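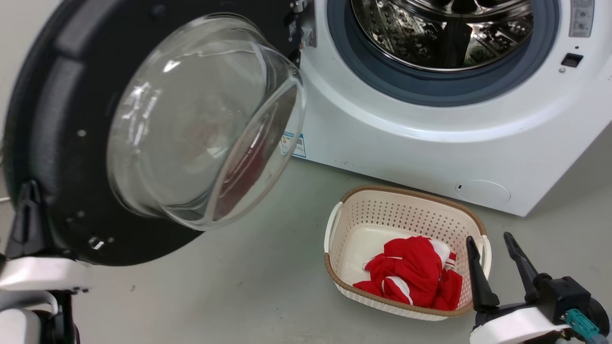
Front loader, door open, drum empty. Red things on the floor next to it.

Laundry room, the gallery – words mostly, one picture so far

Posted 4 August 2021 by Nives Pace

OK so. I said I'd put the laundry room page up in July and then July went. One picture is up top, the rest of the entries are written and I'm posting them as they are because people keep emailing about the gasket thing. More pictures when I get to it. The captions underneath follow the order I'd do the jobs in, more or less.

Quick background for anyone new. We moved into the house on Cabral Street in the spring. Laundry room is off the kitchen, narrow, one window, a floor drain that works when it feels like it. I've been going through the whole house room by room and this is the third one. Kitchen and hall pages are in the menu.

THE DOOR

Big glass bowl in a black plastic ring. I used to wipe the inside of the glass and call it done. The dirt is on the ring. All those little screw holes and slots on the back of the black part – lint gets in there and sets like felt. Old toothbrush, warm water, drop of dish soap. Wipe with a rag after.

Glass itself: vinegar and water, half and half. Dry it with a T-shirt that's past wearing. Paper towels leave fuzz.

If yours has a chalky line across the low part of the bowl, that's hard water. Leave a vinegar rag laying on it while you do something else.

THE GASKET

The gray-blue rubber ring. This is the one everyone writes to me about.

Pull the fold toward you with two fingers and look at the bottom, where the water sits. First time I did ours I got a hair tie, a penny, something that used to be a receipt. And slime. Lots of slime.

What I do now: dry rag around the whole fold after the last load of the day. Takes no time. Once a month a proper clean with a rag wrung out in soapy water, then a clean wet one, then a dry one. Do the bottom twice.

Don't go at it with anything sharp. My sister used a butter knife to get a bobby pin out of hers and now she has a new gasket and a repair bill.

Black spots that won't shift – I've had luck with baking soda paste left on for an hour. Luck, not a guarantee. Old stains may just be there forever.

THE DRUM

Stainless, dimpled, shiny. Looks clean even when it smells, so go by the smell.

Hot empty cycle, longest one you've got. I use plain washing soda, other people swear by tablets. Katero makes a tablet that my neighbor likes, I thought it was fine but it left a perfume that hung around for three loads. Not for me.

Spin it by hand first, slowly, and feel along the inside with your palm. Coins. Bra wires. One time a tiny screw, which I still haven't figured out.

Leave the door open when your finished. All the way if you've got the room, a hand's width if you don't. Little kids or cats in the house, shut the laundry room door instead, and look inside before every single load.

THE LATCH

Little black slot on the front of the machine where the door locks. Gets gummed up with detergent dust. Damp cotton swab, then a dry one. Don't spray anything into it, spray the rag. If the machine says the door's open when it isn't, try this before you call somebody. Fixed mine.

Check the hook on the door side too. Same gunk.

THE FRONT PANEL

White shows everything. Damp cloth down the front, around the curve at the bottom edge where the dust sits and you never look. Buttons with a barely damp cloth, machine off. I managed to start a cycle twice by wiping so now I unplug it.

Stickers – leave the label with the model information where it is. You will want it when you order a part. Take a phone picture of it too and save it somewhere you'll find it. I did not do this in the last apartment and ended up reading a number out over the phone upside down with a flashlight in my teeth.

THE DRAWER

Ours pulls right out if you press the tab at the back. Took me 11 months in the old place to find that out, different machine but same idea. Soak it in the sink, hot water. Scrub the roof of the slot it came out of, that's where the mold hides. Toothbrush again. (Not the same toothbrush you use on your teeth. I have been asked.)

Softener is the worst offender. I stopped buying it. Towels are better without.

THE FILTER

Little flap low down, on most of them. Check your manual, some don't have one you can get to. Towel on the floor, shallow pan under it, and let it drain before you unscrew it all the way. More than 300 milliliters came out of mine the first time and I had put down one washcloth.

Found in filter, lifetime list: buttons, a dime, a bit of pencil, half a Virard clothes peg.

SORTING

Floor piles. I've tried the three-bag hamper on wheels, I've tried labeled baskets, I always end up back on the floor. Reds and anything new by themselves. Darks. Lights. Towels. Then a pile of stuff I can't decide on that sits there till the end.

New red stuff gets its own wash at least twice. I had a whole pink summer once. Cold water, short cycle, and a white sock you don't care about thrown in to tell you if it's still bleeding.

Check pockets as it goes on the pile, not as it goes in the machine. By then you're in a hurry and you won't.

Zips closed, buttons open. Hoodie strings tied in a loose bow or they'll come out one side and you'll be fishing with a safety pin.

LOADING

Don't cram it. My hand should fit in flat over the top of the clothes. Sheets on there own, they eat everything else and you find the socks in the corner of the fitted one, still soaking.

Run a finger around the rubber before you shut the door, a sleeve caught in there will leak on you. Ask me about the kitchen floor.

Less detergent then you think. Way less. I was filling the cap to the top line for years and wondering why the black jeans had white streaks. Now it's about two tablespoons for a normal load. If there's still suds on the last rinse, cut it again.

SHELF

Up on the wall now, 23 inches off the counter so the tall bottle fits under it. Brackets from the hardware store, board from the garage, two coats of leftover hall paint. On it: washing soda, vinegar, stain bar, jar for pocket finds, the brushes in a mug. The stain bar is the Justance one, the plain one with no color. Wet the spot, rub, leave it, wash. Good on collars, good on grass, useless on ballpoint.

The jar pays for about one coffee a season.

DRYING

No dryer yet. Rack by the window, line out back when it's nice. Shake everything hard before you hang it, saves ironing. T-shirts from the hem. Jeans inside out from the waist. Sweaters flat on a towel and turn them over once, and yes it takes forever.

Window open a crack whenever there's wet stuff on the rack, even in the cold. The old place got mold behind the door and I'm not doing that again.

STILL TO DO

Floor drain. Trim around the window. Hook for the ironing board, the last one came out of the wall with a chunk of plaster. Something for the single socks, a line with pegs maybe. Light over the counter is still the bare bulb.

I'll add pictures under these as I take them. Shelf next probably, then the rack.

QUESTIONS I GOT LAST TIME

Bleach on the gasket – I don't, some people do. Read your manual. And never in the same go as the vinegar, please, the fumes are dangerous.

How often for the hot empty cycle – once a month. Every two weeks in summer if you wash a lot of gym stuff.

Smell came back after a week – check the filter and the drawer slot. If both are clean look at the drain hose, ours had a kink behind the machine and old water was sitting in it.

Do I leave the drawer open too – yes, same as the door.

Other pages: Kitchen, Hall, Under the stairs (coming). Write to me through the contact form, I'm slow but I do read them. – Nives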